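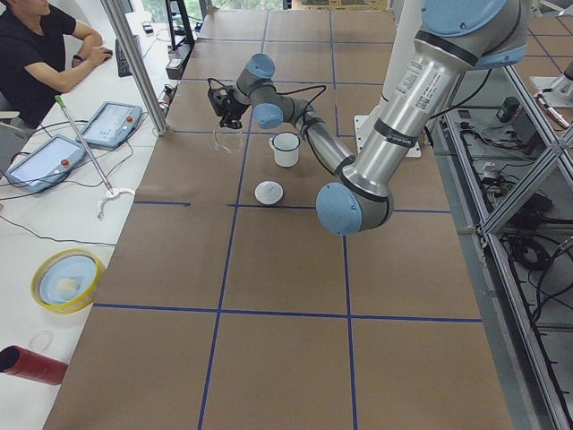 How long should I wait before I repaint a bathroom ceiling that had mold on it?

Posted by Kwon, Tuesday, March 4, 2025

Hello everybody. I rent out the small upstairs apartment in my house, and the tenant has moved out last month. On the bathroom ceiling, above the shower, there were dark spots of mold. I washed them with a cleaner from the supermarket and the spots are nearly gone, only a light yellow shadow stays. Now I want to paint, but my neighbor says I must wait several weeks and my brother-in-law says I can paint the same evening. The ceiling is plasterboard with old white paint. The room has one small window and a fan which is very noisy and not strong. The next tenant comes in May, so I have time, but I would like to finish and not think of it anymore. How long do I wait, and do I need a special paint?

Wavine
Wait until the ceiling is dry all the way through, and let the moisture decide this and not the calendar. In a heated room with the window open a part of each day, this takes usually from three days to one week after washing. If the water came from a leak above, it can take much longer, and you should find the leak before you buy any paint.

I had the same problem in two apartments, so I write here what I did.

First I checked the board. Press with your thumb where the spots were. If it feels soft, or if the paper surface comes away from the plaster, do not paint. That piece must be cut out and replaced. If it is hard everywhere, you can keep it.

Then I washed a second time. Supermarket cleaners with bleach take away the color very well, but the yellow shadow you describe can be old staining and it will come through normal ceiling paint after some weeks. I scraped the loose paint, sanded lightly with a damp sponge so the dust did not fly, and wiped with clean water. Please wear a mask and gloves, and never mix bleach with another cleaner, especially not with one that contains ammonia or vinegar.

For the drying you can rent a small dehumidifier, but I only used the heating and the fan. A cheap moisture meter with two pins is useful. Compare the place above the shower with a place near the door. When both give the same reading on two days one after the other, I call it dry.

After this comes one coat of stain-blocking primer, left overnight, and two coats of bathroom paint. The primer is the part I would not skip. The bathroom paint should say on the can that it is for humid rooms. Matte is possible, but a satin finish is easier to wipe. After the last coat I would keep people out of the shower for a few days. The can will tell you the exact time, and it is different between makers.

About the fan: if you hold one sheet of toilet paper to the grille and it falls down, the fan does almost nothing. Sometimes it is only full of dust. Turn off the power, take off the cover, and clean it before you spend money for a new one. Look also outside at the flap, mine was glued closed by old paint.

Drarnum
Same evening is fine. I painted mine after lunch when I cleaned it in the morning, and it is OK since 26 months. Just buy the good paint.

Aden
I don't agree with the answer of Drarnum, sorry. Perhaps he had luck, or a dry house. I painted over a ceiling which looked dry, and in the second winter the paint hung down in strips above the tub. Then I had to scrape everything, and this was more work than the first time.

Wavine explains it well and I want to add only two things. Because you rent the apartment, think about the person who will live there. Write a short note that the fan should run during the shower and 20 or 30 minutes after. You can also have an electrician put in a timer switch, then nobody must remember it.

The second thing is the insulation. If there is a cold attic over this bathroom, go up and look above the place where the spots were. In my house the insulation was pushed to one side, probably from when somebody put in a cable, and the ceiling was cold exactly there. Warm steam goes to the cold spot every time. I pushed it back by hand in ten minutes and the spots did not return.

Kwon
Thank you all. I pressed with the thumb and it is hard everywhere. The toilet paper fell down, so tomorrow I open the fan. I did not look in the attic yet, the hatch is behind a wardrobe and I need help to move it. I will buy the primer and wait one week.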